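Bike lane on Garkik Avenue is closed again between the bridge and the Michiels lot. The detour sign puts you in the left turn lane.

I counted 82 bikes through there before 9 on Tue 25 March. In January it was 74, in the rain.

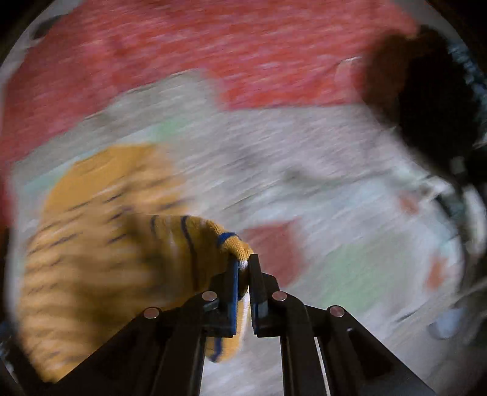
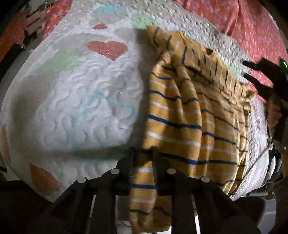 Cleiton Trindade at the city says the contractor has a permit for 200 feet of lane. The cones cover nearly twice that.

Asked him who checks. He gave me a number for Alcides Rezende in public works. Left a message.

If you ride it, take Furnosier Street and cross at the light. It adds two blocks. The drivers on Garkik aren't looking for you.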